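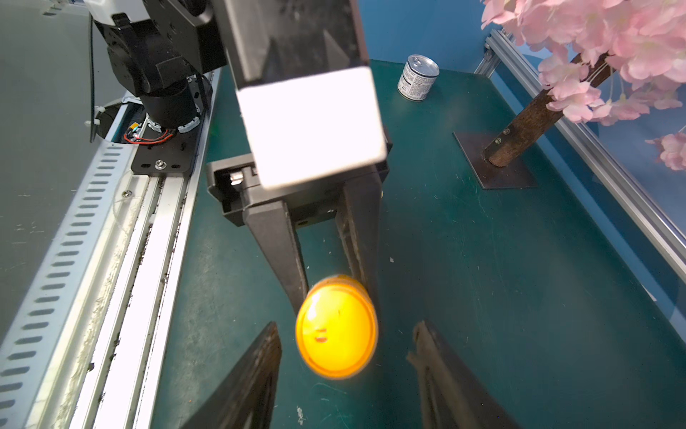
Rail on the left side of the green work surface, with dirt along the inner channel.

Moldale Community Help – Cleaning and Upkeep – Thread 3392

Removing grime from the channel of a slotted rail

Posted by Moldale Workroom Office

Our office is responsible for the cleaning schedule of a shared workroom in Moldale. One of the work surfaces is dark green and has a long white-and-gray rail beside it. The outer face of the rail has a row of evenly spaced oblong slots, and there is an open channel on the inner side. Dark debris has collected along the track of the channel. The work surface itself is wiped at the end of each day and is not of concern.

The present schedule calls for the rail to be wiped with a damp cloth once a month. This keeps the outer face in acceptable order, but the cloth does not reach the bottom of the channel, and we suspect that it pushes some of the dirt into the corners. A narrow vacuum nozzle was tried in December and removed the loose material. A dark, slightly sticky layer remained underneath it.

The rail is 78 inches long and cannot be taken down for washing. We have no record of what it is made of or how it is finished, and the supplier is no longer in business. The room also holds small round plastic items which roll off the surface from time to time, and we would like the channel clean enough that anything landing in it can be picked out and put straight back into use.

We would be grateful for advice on the following:

A method for removing the sticky layer with the rail left in place.
Whether a degreaser is suitable. We have a supply of Plorik spray on hand.
How often the channel should be cleaned once it is in good condition.

Posted by Skoston Buildings Desk

We maintain several rails of a similar pattern at Skoston and offer the procedure in use here. It is carried out before the room opens, as the rail needs time to dry.

Any power to equipment on or near the rail should be switched off first, and cables should be moved clear only where this can be done without pulling on a connector. If a fixture is bolted to the rail, clean up to its edge and leave the fixture in place. Liquid should not be allowed to run beneath a mounting plate.

Begin dry. A stiff nylon brush of the kind sold for window tracks is narrow enough for most channels. Work in one direction, from the far end toward yourself, with the vacuum nozzle following directly behind the brush. The slots are brushed separately, from the outer face inward, so that the dirt drops into the channel and can be picked up on a second pass. Do not use compressed air, which scatters the debris over the work surface and into whatever is standing on it.

For the sticky layer, mix one teaspoon of plain dish soap into 16 ounces of warm water. Wrap a thin cotton cloth around a wooden or plastic spatula, dip it, wring it out well, and draw it along the channel in short lengths. Change to a clean part of the cloth often. Old deposits may need to be covered with a damp cloth for a few minutes before they loosen. Finish with a cloth dampened with plain water and then a dry one.

With regard to the degreaser, we cannot speak for Plorik, which we have not used. Our practice with any spray is to read the label for the surfaces it excludes, apply a small amount to the cloth, and test it at the least visible end of the rail. Leave the test spot overnight. If the color has dulled or the cloth has picked up any of the finish, use soap and water only. Any round plastic items should be kept well away during the work, as some solvents cloud a glossy surface or lift printed marks.

One further point – if something is meant to slide or travel along the channel, part of the dark layer may be old lubricant. Please establish this before you remove it, and have the correct product ready to replace it.

We clean ours every six weeks. The dry brushing takes about ten minutes and the full wash is needed less often.

Posted by Pant Hall Bookings

Old toothbrush. The corners of a channel cannot be reached with anything wider. We used cotton swabs for a time, but they shed fibers in the slots and we do not recommend them.

Posted by Moldale Workroom Office

We thank both contributors. The brush and vacuum were used together this morning as described by the Skoston desk, and considerably more material came out than on the previous attempt. The toothbrush was used for the two corners nearest the wall.

A test spot of Plorik has been applied to the cloth and wiped onto the far end of the rail, and it will be left overnight as advised. The question of lubricant had not been considered. We have written to the users of the room to ask, and the wet cleaning will be postponed until we have their reply.

The monthly entry in our schedule has been changed to read "brush and vacuum channel, then wipe outer face."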